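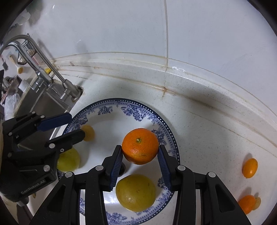
One orange, held up close.

Terkex Small Shop Pricing Set

Welcome! Terkex is a table of price changes made by small independent shops, along with what happened to their weekly sales afterward. If you run a shop, teach a business class, or just love a good spreadsheet, we hope you get as much fun out of it as we did putting it together.

What's in it

The current release covers 238 shops and 806 price changes. Bakeries and hardware stores make up the biggest share, then gift shops, then a long tail of everything else (there's one kite store, and its rows are great). Every change comes with up to 40 weeks of sales after the new price went live.

Files

shops.csv: one row per shop, with type, floor area band and town size
changes.csv: one row per price change, with old price, new price and the month
weekly.csv: units sold and revenue by week, joined on change_id
notes.txt: comments from owners, lightly edited for spelling

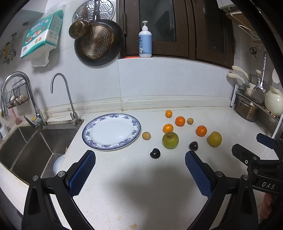
Fruit and a blue-flowered plate on the counter.

Getting started

Open changes.csv first and sort by pct_change. You'll see right away that 647 of the changes are increases, and most of them are small. Then join to weekly.csv and plot a few shops one at a time before you average anything! The single-shop charts are where the good stuff is, especially for owners who raised one item and left its neighbor alone.

Where it came from

Owners exported their own register records and sent them to the Virov office, where we cleaned up dates and product names. Guo built the import script, and Taller hosts the files. Shop names were removed before release, and revenue is rounded to the nearest ten dollars.

Known gaps

Restaurants are not included. December is messy: holiday sales swamp everything, so there's a holiday_flag column you can filter on. Discounts given at the register were recorded by some shops and skipped by others. Blank cells mean "not reported" and should never be read as zero.

Using it

Free for teaching, research and your own pricing homework. Please don't try to work out which shop is which. If you make a chart you like, send it over, we love seeing them! The next update is planned for October and will add wholesale prices for the bakeries.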